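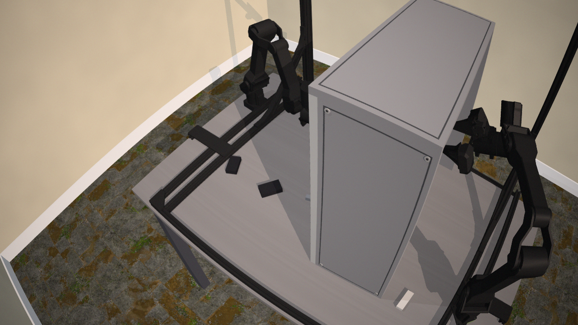

Gray cabinet, front panel held by four screws.

The Lulmont recipe cards are going to be a book!

If you grew up here you probably know the cards, or at least you've eaten from them. For years the reading room on Somine Street kept a shoebox on the front desk, and anyone who liked to cook could drop in a recipe or copy one out to take home. One shoebox became several. They moved to a shelf in the back, then to a closet, and for a long stretch they went pretty much unread. Last winter Chantal Ross started pulling them out on her lunch breaks, and she has been texting me photos of pie crust instructions ever since (keep them coming, Chantal).

There are 1000 cards in all. Some are typed, most are handwritten, and a good many have the butter stains you'd hope for. There's a whole run of plum recipes from the years when the orchards along the Drenov road were still picking, and I had no idea there were so many ways to use up a plum. Plum dumplings, plum ketchup, a cold plum soup with sour cream that I've made three times since June and plan to make again this weekend. The ketchup is wonderful on eggs.

The cards also talk to each other, and I love this more than anything else in the boxes. Somebody would put in a cabbage roll, and a few cards later somebody else would put in the same cabbage roll with "NO TOMATO" across the top in red pencil. One cornbread has notes in three different hands, going back and forth over the sugar. The last one just reads "Half. And use the iron pan."
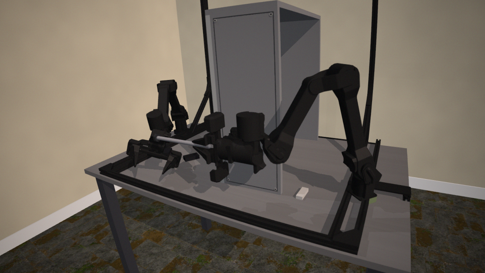

Picking what goes in has been hard. The book will run to 80 pages, and with notes and an index that leaves room for 71 recipes, so we've had to be a little ruthless. We began by setting aside anything that was copied straight off a package, and after that we cooked. We cooked a lot! My freezer is full of soup and my neighbors have stopped asking why I'm on their porch with a casserole.

The bread chapter belongs to Saodah Mandagi, who baked every loaf in it at home in an ordinary oven and rewrote the timings where the cards were vague. Old cards are very vague. "Bake until done" is all you get for the potato rolls, and the rye asks for "a quick oven, then not so quick." Saodah's version of the rye gives you actual temperatures, and I can report that it makes terrific toast on the second day. She kept the original wording next to hers so you can try it the old way if you feel brave.

We're printing the original cards beside the recipes wherever the ink is dark enough to read. A few names have been lost. The card for lemon bars is signed only "M., upstairs," and if that's your aunt or your grandmother, please tell us, we would be so happy to give her the credit. 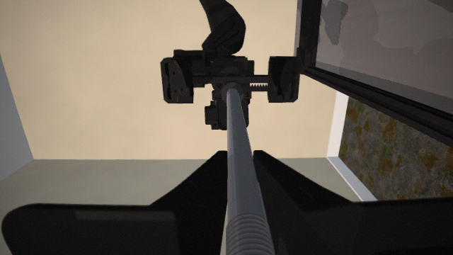

LULMONT — Tue 8 September

Testing is down to the last chapter, the pickles and preserves, and we could use more kitchens. These are the recipes still open:

Bread and butter pickles, the sweet batch
Green tomato relish
Pear butter with ginger
Spiced crab apples

Take whichever one you like. You'll get a clean typed copy of the recipe and a sheet for your notes, and we'd like the sheet back with the good, the bad and the sticky all written down. Canning times in the book will follow current safe practice, so please use the times on the typed copy even if your family has always done it differently. If you've never canned before, say so and we'll pair you with somebody who has.

Intarasuk Bakery is letting us set up a tasting table by the window once the jars are ready, and they've promised fresh rolls to go with the relish. Come hungry.

The book should be out in December, in time for holiday baking. Copies will be at the reading room desk and at the bakery. The cards themselves are going back out front where people can flip through them, and there will be a stack of blank ones beside the box with a pencil. I've already filled mine in. It's the plum soup, with a bit less sugar.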